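Cómo preparar la mochila del cole la noche antes (sin volverse loca)

Actualizado en febrero. Va rápido que tengo la cena en el fuego.

Necesitas: la mochila, el estuche, los libros del día siguiente y una mesa despejada. Cinco minutos si ya le tienes cogido el truco, algo más las primeras veces.

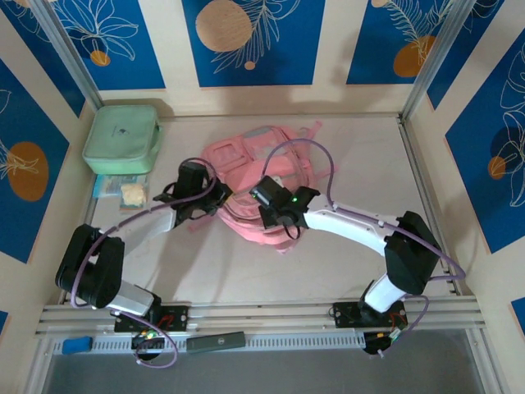
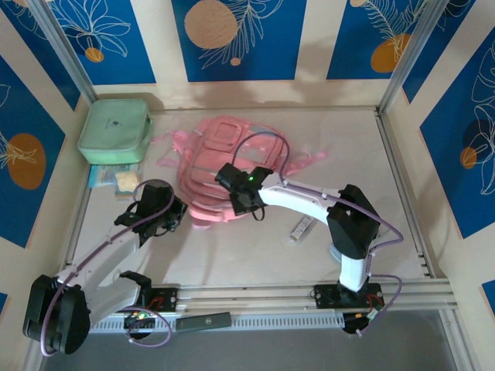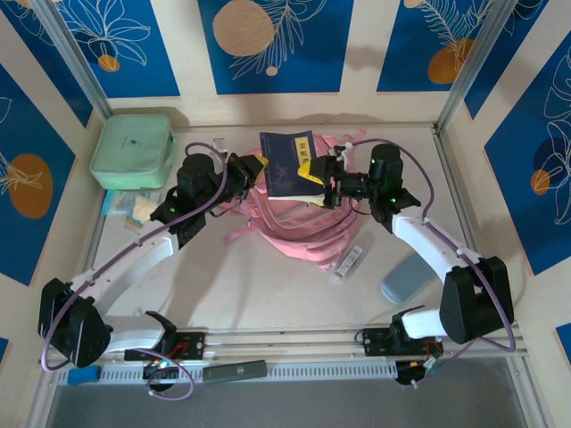

La mochila rosa sobre la mesa; en la última, con el libro azul oscuro y el estuche verde menta.

Paso 1. Vaciar. Entera, también el bolsillo de delante. Boca abajo y sacudir encima de la mesa, nunca en el suelo – luego aparecen migas hasta en Semana Santa. Papeles a un lado, basura a otro, y las circulares se leen AHORA. La de la excursión a Zernmont la encontré arrugada en el fondo dos días después de acabar el plazo. Pues eso.

Paso 2. Tumbarla. Bolsillo hacia arriba, tirantes abiertos a los lados. Si se deja de pie se cae y se arruga, y acabas metiendo las cosas con una mano mientras sujetas con la otra. Tumbada se abre mejor y se ve el fondo. Si la tela está muy arrugada, estirar un poco con la palma antes de seguir. No hace falta plancha, por favor.

Paso 3. Tirantes. Mirar que no estén retorcidos. Si sobra mucha cinta, enrollarla y sujetarla con una goma de pelo. Las puntas largas se enganchan en las puertas del autobús y en las sillas.

Paso 4. Lo grande primero. Libros y cuadernos de tapa dura, de pie, pegados a la espalda. El más alto va el primero. Coger el libro por los dos lados y bajarlo recto, que si entra torcido se doblan las esquinas. Los cuentos de la biblioteca los meto en una bolsa de tela fina, porque una vez pagamos uno de la colección Tistotetti por una botella mal cerrada. Nuevo. Entero. Y era de los caros.

Paso 5. El estuche. Delante de los libros, tumbado o de pie según quepa. Antes de meterlo, abrir y revisar:
lápiz con punta
goma (que sea goma, no el trocito que queda)
sacapuntas vacio
pegamento con su tapa
Los estuches rígidos con cremallera ocupan más pero los lápices llegan sin romperse. El nuestro blando duró 27 días, contados.

Paso 6. Bolsillo de delante. Pañuelos, llaves, poco más. Nada que pese, tira hacia delante y la mochila cuelga fatal. El almuerzo NO va aquí, se aplasta.

Paso 7. Cerrar cremalleras. Despacio en las curvas, que es donde se atascan. Si va dura, frotar con la mina de un lápiz y pasarla arriba y abajo un par de veces. Tambien sirve una vela.

Paso 8. Probar el peso. Levantarla con un dedo por el asa. Si te duele el dedo, sobra algo. Casi siempre es el libro que “por si acaso”.

Por la mañana solo queda el agua y el almuerzo. Botella fuera, en el lateral si tu mochila lo tiene, y si no, dentro de una bolsa bien cerrada. Y a las 8 en la puerta.

Dudas que me llegáis preguntando:

¿Y si hay gimnasia? Bolsa aparte. Las zapatillas con los libros no, ni en bolsa de plástico.

¿Se puede lavar? Mirad la etiqueta de la vuestra. Yo la lavo a mano con agua fría y jabón neutro, y la cuelgo abierta y boca abajo. En lavadora la anterior, una Gremthorpe, salió con el forro hecho polvo.

¿Lo hace el niño o lo haces tú? Los primeros días juntos. Luego él solo y yo miro de reojo – los pasos 1 y 5 todavía se los repaso.

Otro día subo lo de las etiquetas con el nombre, que tiene tela.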